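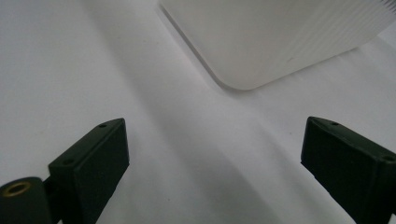 Small things first, my sister was saying over the phone, or you end up with a drawer's worth of them on the last night and nowhere to put them. She had moved to Lultadgate and back again, so she was allowed to talk like that.

I told her I had started. I had a white table and a clear plastic container with ridges down the sides, and I had a little brown cardboard box with a red circle printed on it. The box was from our mother's sewing room. I hadn't opened it yet.

"What's in it?" my sister asked.

"Buttons, I think."

"Then throw it out."

I said I would think about it. She said I had been thinking about it since February. Then her soup boiled over and she had to go.

The truck was coming at eight the next morning. The company was called Saarinen, and the woman on the phone had quoted me 860 dollars for the move to Wonora, with 2 men and no stairs. There were stairs. I had not mentioned them. I thought about calling her back and didn't.

I picked the box up and held it next to the container. It would fit with plenty of room left over. My mother never packed anything with room left over. If a jar had space at the top, she put a spool of thread in it, and if the spool had a hole, she put a needle in the hole.

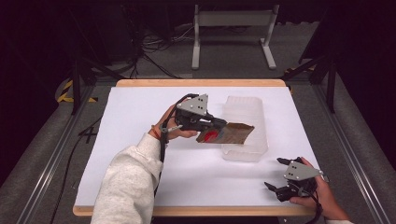 The Second Container

By nine that night the kitchen was done and I had eaten the last of the crackers standing up. I went back to the table. The box was where I had left it.

I called my sister again.

"Did you throw it out?"

"No."

"Did you open it?"

"No."

She was quiet for a while. I could hear her television. She asked if the lid was taped, and I said it wasn't. She asked if it rattled. I shook it near the phone so she could hear.

"Those are buttons," she said.

"That's what I told you."

"The green ones from my coat might be in there."

I hadn't thought about that coat in years. She wore it for four winters, and by the end the sleeves stopped well above her wrists. Our mother cut it up for a dog bed and saved the buttons. We had no dog at the time.
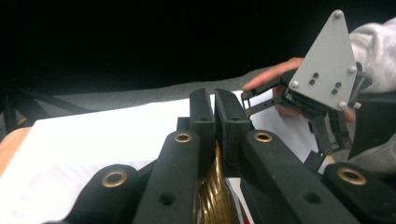 I asked my sister if she wanted me to look. She said no, then yes, then no. She said to put it in the container and write her name on the lid, and she would pick it up when she came to see the new place.

"You'll have to pay for gas," I said.

"I know how far Wonora is."

So I put it in. I filled the rest of the space with dish towels so it wouldn't slide, and then I couldn't find the marker. I had packed it that afternoon, in one of the boxes by the door. I tore a corner off the Saarinen estimate, wrote her name with a pencil, and laid it on top of the towels before I put the lid on.

The men came at ten past eight. The older one looked at the stairs.

Posted 15 December 2019 by vaverero
88 shares | 4 comments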